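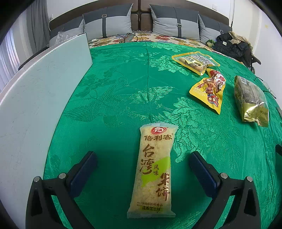
Figure 1. Packaged snack between the two fingers of a hand-held gripper, textured blue pads facing in.

Unit 6: Budgeting for Hand-Held Grippers
Course handout, Planning and Buying Automation Equipment
Instructor: Valquíria Bittencourt

Read this before the budget workshop. Bring the quote sheet from Unit 5 and a calculator.

6.1 What you are buying

A hand-held gripper is operated by a person and carries a camera. The recordings are used later to train a robot arm. For planning, treat it as four purchases: the gripper body, the camera, the wear parts, and the objects to be handled. Students usually price the first two and forget the others.

The wear parts are mostly the finger pads. In Figure 1 the pads are separate pieces on black plastic fingers. When you ask for a quote, ask whether pads are sold alone or only with the finger, and how many come in a pack. If the supplier sells only complete fingers, enter the price of the complete finger on your wear parts line.

Objects are cheap one at a time, but they still need a line. Film and foil packages get creased with handling, and crimped ends can split. A team that wants its packages to look like store stock will replace them often. A team that wants variety, creases included, will replace them less and buy more kinds.

6.2 The Gakdale case

The case for this unit is Gakdale, a small packing firm that wants an arm to pick single-serve snacks and place them in mixed gift boxes. Kendra Doucette runs the project. She has two quotes for a starter set of one gripper with camera, mount and case:

Florside: 2,394 dollars, with spare pads and one year of repair
Solska: 1,138 dollars, no spares, repair billed by the hour

Gakdale wants two sets so that two people can record on the same shift. The Solska quote looks like less than half the price, and on the first line of the budget it is. Add the following before you compare:

Spare pads for one year
Memory cards and a second battery per set
Shipping, both ways if repairs are done at the factory
Objects, with a replacement rate
Paid hours for the operators
Storage and backup for the recordings

Operator hours are the largest item in most plans of this size. Kwesi Bonsu, who prepared the schedule for the case, allows for 200 usable recordings per operator per week. His target for the first round is 400 recordings of each package type. With one operator, that is two weeks per type. With two operators it is one week, if both sets are working. A set that is away for repair changes the schedule, so price the delay as well as the repair.
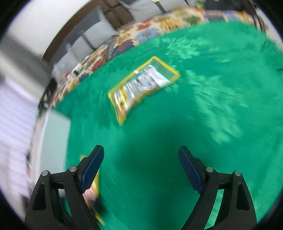

Figure 2. One yellow-edged packet on green cloth, a second against the inner side of the left finger. The moving packet is blurred.

6.3 Camera and light

Look at the packet by the left finger in Figure 2. The fingers are fairly sharp and the packet is not. Some blur is normal in hand-held work. Too much of it means recordings that have to be thrown out, and those hours have been paid for. Put a lamp or two in the budget before you move up to a costlier camera – lamps are the smaller purchase and should be tried first.

Work surfaces can stay simple. Plan for several cloths or covers in different colors and textures. Tables can be borrowed.

6.4 Buy, rent or wait

Zou rents sets by the month. Renting makes sense for a first trial, or when the package list is not settled. Zhiqiang Yin's reading for this unit covers the break-even calculation. Check the deposit terms and who pays for worn pads at return.

Waiting is also a choice. If purchase approval comes in November, the quotes will have expired. Ask for new ones and date them.

6.5 For the workshop

Work in pairs. Fill in the one-year budget for Gakdale twice, once per supplier. Mark each figure as quoted, estimated or guessed. Add a short note on which line you trust least and what you would do to check it.

Hand in one copy per pair to Yaroslav Vakulenko at the end of the session. Late copies go in the tray outside the lab office.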